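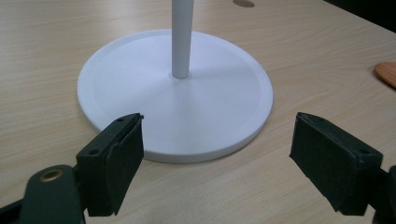
Dec 27, 2022

Desk day

Slept late, then gave the day to the desk, which I have been putting off since June. It had got to the stage where I was eating toast off a pile of Bralline invoices, so everything came off and went on the bed: papers, mugs, the tin of drawing pins, two dead biros and the Escobedo catalogue that Kamlesh Bansal lent me and will want back.

Wiped the top down with a damp cloth and then a dry one. The grain shows up nicely when there is nothing on it. I had forgotten it was so pale. There was a ring from a mug near the front that took some rubbing, and a bit of old tape that I got up with a thumbnail.

The stand went back first. I like the plain white base, but dust sits along the inside of the rim and the cloth goes straight over it, so I went round with a cotton bud, then round the bottom of the pole where it meets the base. Tried it on the left for a while, then over on the right, and didn't care for either. Settled on having it well back, close to the cable hole, so there is room to write in front.

Lunch was cold potatoes and the end of the ham. Arlo Marchetti rang while I was eating, wanting to know if I had finished the Rakmont drawings. I have done 7 of them. He was decent about it and said the new year would do, but I could hear him writing it down.

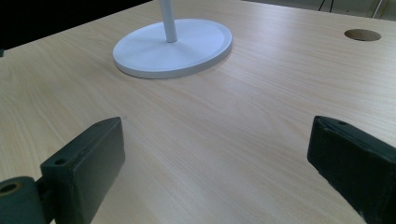 The stand in its new place, with the cable hole behind it.

The cables at the back are the next job. I don't mind them hanging down, but I can see them whenever I look up. I have a bag of ties in the kitchen drawer — or had, I couldn't find them this afternoon. Will look properly tomorrow.

Sorted the papers on the bed until it got dark. Three piles: keep, post, bin. The bin pile was the biggest, mostly envelopes and a parking notice from Juvham that I paid long ago. Found a cheque for £60 from my aunt, still in its card, and a receipt for boots I no longer own. The keep pile is in a box on the wardrobe now and not on the desk, and I mean to leave it there.

Early supper, soup. Wrote to my aunt to say thank you and sorry. Stamps needed, also cotton buds, also bread.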